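Saturday, late evening

My feet hurt and I want to write this before I sleep, so that next time I buy a shirt I can read it and not make the same mistakes again.

The wedding of Cornel Toma is in March, and the invitation says dark suit. I have the suit, navy, bought four years ago in Irholm, and it still closes. But the white shirt I always wore with it has a yellow line inside the collar that no soap can remove, and the left cuff has started to open at the fold. My sister saw it at Christmas and said, in our language, that I looked like a man who sells watches from a bag. So today I took the bus to the center.

I began at Drolden, since everybody at work goes there. The young man asked for my collar size and I said 41, as I have said for fifteen years. He looked at my neck for a moment and went to get the tape. I am 42. It is a small thing, but I was a little ashamed, as if I had lied to him. He told me that many men buy the number they had when they were thirty. He also measured the arm from the middle of the back, over the shoulder, to the wrist bone. In my country we did it from the shoulder only, and this explains why every shirt I ordered by mail here came with short sleeves, long sleeves, never right.

He gave me three to try. The first was a slim fit, and when I sat down the buttons at the stomach made small open mouths. The second was called "tailored" and I could not see the difference from the first. The third was regular and it was good in the neck and shoulders, but at the waist there was enough cloth for another person. A tailor can take it in with two darts at the back, he said, and he showed me with pins. I liked it. Then I saw the price, 95, without the darts. I said I would think, and he was polite and hung it behind the counter for me until six o'clock.

After this I went to Sirov, which is cheaper and has very loud music. The shirts there are folded in plastic with cardboard and I do not know how many pins, and you must ask before you open one. The lady was not happy to open one. The cotton was thin and I could see my undershirt through it in the mirror. She said it was poplin and that poplin is like this. But the shirt at Drolden was poplin also and I could not see through it. I must read more about it. I think it is the thickness of the yarn, or how close they weave it.

I ate soup in the place by the bank and did my sums on a napkin. The gift for Cornel is already bought, the train is paid, the hotel is not. I gave myself 500 for everything in this wedding, shoes included, and the shoes I have not even looked at.

Then Bellamy, at the end of the street where the old shoe repair was. It is a small shop, one man and his mother, and they sell maybe ten kinds of shirt and no more. He has a book with the measures of his customers, and he wrote mine in it with a pencil. White twill, semi-spread collar, single cuff with one button. Twill has small diagonal lines if you look close, it is heavier than poplin and he says it creases less on the train. It cost 88 and his mother does the darts herself for nothing. I moved my arms up and the shirt stayed in the trousers. I sat down and there were no open mouths. I bought it.

I telephoned Drolden from the street so the young man would not keep the other one for me. He thanked me and I think he was surprised.

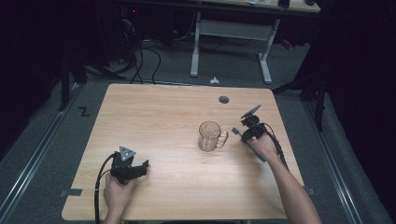 Glass mug on the table.

To do before the wedding: collect the shirt on the way from work. Wash it one time before wearing, at 40, because the man says cotton becomes a little smaller and he left some space for this in the collar. Iron it when it is still damp, first the collar from the points to the middle, then the cuffs, then the rest. Take out the collar stays before washing!! I have already lost two pairs in the machine.

I have not decided about the tie. The dark green one is too wide now, I believe, and the gray one was for the funeral of my uncle, so I don't want it for a wedding. My sister will say burgundy. I will ask her tomorrow when she calls.

The old shirt I cut into cloths for the windows. I kept the buttons in the tea box.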